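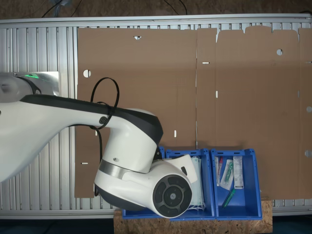
16 November 2021

Second go at the indigo vat. The first one sulked all last week and I'm pretty sure I let it get too cold overnight, so this time it's in the big lidded pot with two old blankets around it and I'm checking it like a sourdough starter.

Recipe as mixed: Hung's ratio, one part indigo, two parts lime, three parts fructose. I ground the indigo in the little jar with pebbles for 10 minutes (my arm still hurts!) and poured it in slowly down the side. Stirred in one direction, drew the spoon back against the swirl to bring the foam to the middle, lid on. pH strip after an hour was nearly 11, a touch high, but Chih-ming says leave it alone and it'll drift down by itself. I'm trying very hard to leave it alone.

By after lunch there was a coppery skin on top and the liquid under it had gone that murky amber-green. So much better than last week's, which stayed blue all the way down and smelled of nothing much.
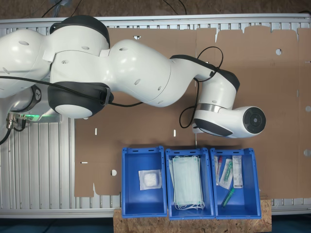 Test strips, all from the Oltville cotton, scoured on Friday:

Strip 1, one dip, one minute. Pale, like old jeans at the knee.
Strip 2, three dips. Nice mid blue, a bit streaky along the fold where I didn't open it out under the surface.
Strip 3, 6 dips with ten minutes of air between each. Gorgeous. Almost the blue I want for the February curtains.
Strip 4, linen scrap, three dips. Darker than the cotton at the same count, which I didn't expect at all.

Rinsed everything in plain water, then a splash of vinegar in the last rinse. The rinse water from strip 3 was still running blue on the fourth change, so I think I'm rushing the airing. Next time: shorter dips, longer airing, and squeeze the cloth out below the surface so it doesn't drip and drag bubbles back in.

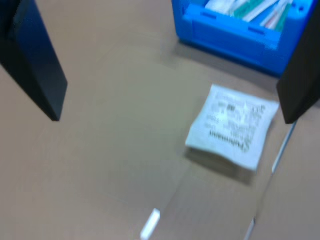
Weighed out the curtain fabric while I was waiting: 605 grams dry for one panel. That's a lot to ask of this vat in one afternoon, so I'm going to split it over two days and feed the pot with a little more fructose in between. Chih-ming Chien, if you're reading this, can I have the long tongs back please? And do you still have any of the soda ash, or did it all go on the Bisivus tablecloths?

Left the vat covered at 5:30, still warm on the side of the pot. Don't stir it before I get in.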